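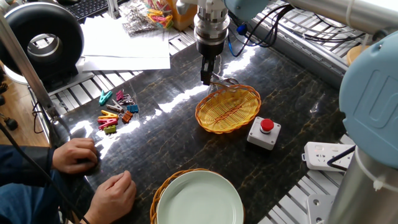 Table > Baskets and Trays > Oval Shallow Basket, Yellow

Zamora Oval Basket, Yellow

Item 1254

We sell a lot of baskets that claim to "transform" a table. The Zamora is a shallow oval tray with a pale yellow weave inside and an orange-brown rim. It holds small things in one place. If you were hoping for more than that from a basket, we would gently ask where you have been shopping.

Afshin Khosravi buys the tableware here and was against stocking it. His view was that we already had a round one, the Druka, and that the world could get by with one wicker shape per shop. Nazanin Jalali, who runs the packing bench, took one home over his objections and kept it for a winter. What follows is mostly from her notes, with the enthusiasm taken out by Afshin.

What it's good for

Clothespins, clips, keys, tea bags, the little things that spread over a table when you turn your back. A few clothespins and a binder-style clip are a fair test, because they are light and an awkward shape and they snag on everything. The sides are low, so you can see what you have and pick out the one you want. The same low sides mean a careless toss goes straight over the rim and onto the table. Set things down in it and you'll be fine.

Bread, yes, with a cloth. Rolls sit better in it than a long loaf does. Fruit, with some caution: a couple of lemons are happy, but a pile of apples will go over the side the first time anyone reaches across.

What it's not good for

Anything wet. The supplier's sheet says "wipe clean," which we read as "please don't find out." Nazanin wiped hers with a damp cloth and dried it right away, and it was fine. She left a second one by the sink for a week and the weave went dull along one side.

Anything fine, either. Seeds, sugar, sewing pins and salt will find their way through the weave. If you want to keep pins in it, put a saucer inside first.

We would also skip it for carrying. There are no handles, and a shallow tray held by one end tips exactly the way you'd expect.

On a dark table

The product card that came with the first shipment promised the yellow would "glow" against any surface. We have doubts about "any." On a black table with a bit of brown and white veining it does stand out, and you won't lose it. On a pine table in Afshin's kitchen it more or less disappeared. If your table is light, look at the rim color before you order, as that's the part you'll notice from across the room.

On polished tops, lift it to move it. Wicker ends can poke out underneath, and we aren't going to promise that every piece has been trimmed perfectly. Run a finger under yours when it arrives. If something scratches, snip it off or send the basket back.

Compared with the round one

The round Druka has an orange-tan woven rim and takes a plate well. A mint-green ceramic plate in the round basket looks good, we'll admit, and it gives you a smooth surface you can wash. A round plate in the oval leaves gaps at both ends and wobbles. So if you want something to stand a plate in, buy the round one. If you want somewhere to drop loose bits, buy the oval. If you already own either, you can probably make do.

The plate is by Bratari and is sold separately. We mention this because people write in every December asking where their plate is.

Sizes and packs

One size only. Sold singly, in packs of four, or in a carton of 10 for cafes. The carton works out cheaper per basket, though we have yet to meet a household that needed ten. Baskets in the same pack can differ a little in shade and in how true the oval is. The supplier calls this character. We call it variation, and we don't take returns for it unless the basket rocks on a flat table.

Returns

You have six weeks from delivery. Keep the tissue paper if you can, and please empty the basket first. Baskets that have been used for food can't come back.

Questions from customers

Does it stack? Loosely. Two or three will sit inside one another, but don't build a tower.

Does it smell? A little like dry grass when new. Nazanin's lost it after a few days on a shelf.

Can I paint it? It's yours. We wouldn't.

Contact Plusus Customer Desk | © Plusus, December 2018 | Back to top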